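Notebook, reading-room bench, April, 9:40 a.m.

Third pass through the Costello anthology of essays on the ghost story. Colm wants a yes or no on whether it goes on the seminar list. I'm still at maybe, leaning no.

The introduction claims the editors "recover" a neglected line of reading. I checked the notes against our shelf copies and four of the essays were already in the Damel casebook, two of them with the same typos. Muireann says reprinting is the whole point of a casebook. Fine, but then don't sell it as a recovery.

The chronology is thin. It skips the magazine versions entirely, and the magazine versions are where the endings changed. Hanne marked six places where an essay quotes the revised text while arguing from the date of the first one. I looked at all six and she's right about five. The other I'd call careless – the point survives if you swap the quotation.

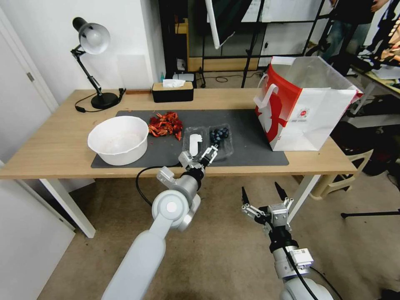
Chapter 10 is the one people will cite. Its argument is that the narrator's silence about money explains the haunting. I don't buy it. She mentions money in the second paragraph of the story, and the essay starts quoting at the third.

Bernadette's index check: no entry for "narrator," a long one for "windows." Draw your own conclusions.

To do before Colm asks again:
– get the magazine text scanned, the whole run if Gearóid can find it
– ask Usotia Press whether a corrected printing is planned (I doubt it)
– reread chapter 10 in the afternoon, in case I was just hungry

Leaving it off the draft list for now. Muireann can argue it back on.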